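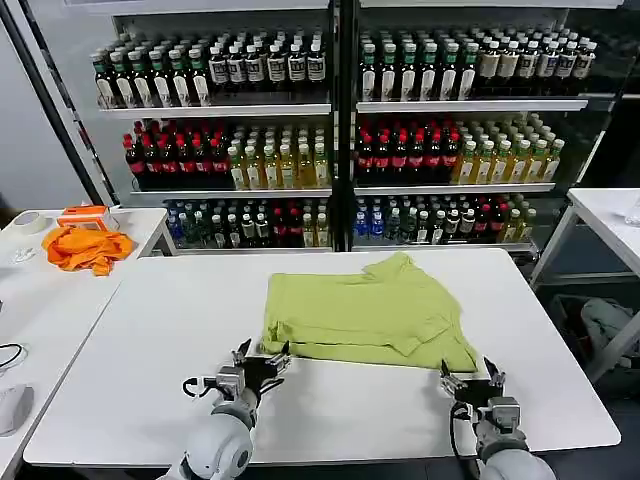
Replacing a Gravel Walkway with Pavers: Final Project Report
Residential Grounds and Hardscape, Section 4
Submitted 30/09/2026

1. Background

The walkway behind the Rukeck building runs from the back door to the bike shed. Until this term it was gravel, in the sense that there had once been gravel. Most of it had moved to the lawn, where the mower found it, or into the building on the soles of shoes. Our group was given the job of replacing it with concrete pavers on a compacted base. We were also asked to keep the bike shed reachable the whole time, a request we took seriously for the first morning.

2. Planning

We read the chapter and drew a plan. The plan assumed the ground was level. The ground drops toward the shed, then changes its mind near the downspout and rises again, so the second plan had a slope in it and a lot more erasing. We set the finished surface to fall away from the wall and ran string lines down both sides before anybody touched a shovel.

We had the buried lines marked before digging. One was an old irrigation pipe that was on no drawing we were given. It crosses the path under the third row from the door, and we have added it to the site sheet so the next group can be surprised by something else.

3. Materials

Pavers came from Vovano, base stone and sand from Vemetton. The order was 2502 pavers, including spares for cuts and for people who drop things. We chose the plain rectangle over the interlocking shape, mainly for the price, and laid it in a herringbone pattern, which looks good and eats up every bit of time the plain rectangle saved. The plate compactor was a rented Yagi. It came with a manual for a different compactor.

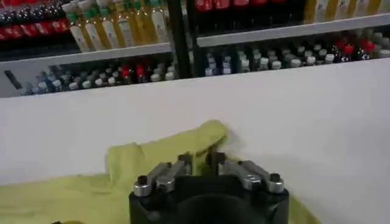

4. Method

Digging out took longer than everything else put together. The old gravel was mixed into clay and had to be loosened with a mattock first. We went down 9 inches, laid landscape fabric, and put the base stone in thin layers, compacting each one before adding the next. Our first layer was too thick. The top felt solid and a boot heel went straight through it at the edge, so we raked it out and did it over.

Bedding sand was screeded over two lengths of pipe. After that nobody was allowed to step on it. Two people stepped on it.

Pavers went down from the door outward. Cuts along the edges were made with a wet saw, all on one afternoon, and the plastic edging was spiked in before the final pass with the compactor. Joint sand was swept in, vibrated and swept in again.

5. Results

The surface is flat under a straightedge except for a low spot near the downspout, where water stood after the first rain. We lifted that section, added sand and relaid it. It still holds a little, though less than the gravel did.

6. What we would change

Order the edging with the pavers. Cut the downspout extension before laying anything near it. Rent the compactor for longer than the optimistic member of the group suggests. The joints should be checked again in January, after some frost, and topped up if the sand has settled. The leftover pavers are stacked behind the shed, under the blue tarp, and the bikes can get out again.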